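## 4. Setting the Wash Cycle on Your Vudik Countertop Dishwasher

Now that the hoses are snug and the machine is sitting level, you can get to the pleasant part. Take your time with this one – there's no rush, and you can change any of these settings later on.

1. Plug the Vudik into a grounded outlet and press **Power**. The display lights up and shows the last cycle used.
2. Fill the tank through the top opening until the float reaches the upper line.
3. Turn the dial to the cycle you'd like:
 - **Quick** runs for 30 minutes and suits cups and lightly used plates.
 - **Daily** runs for 87 minutes and takes care of most family suppers.
4. Close the door until it clicks, then press **Start** and hold for 2 seconds.

**Note:** The very first cycle should be run with nothing inside. It rinses out any dust left from packing, and you may notice a faint smell of new plastic, which fades after a few washes.

**Caution:** Steam comes out when the door is opened right after a cycle. Keep your face and hands back, and let little ones wait in the other room.

Plates come out driest if you let them rest in the machine for a while with the door ajar, and after that they can go on a rack or straight onto the table.
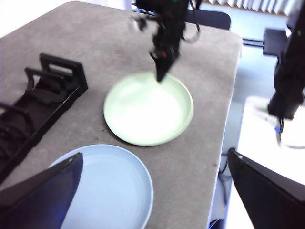
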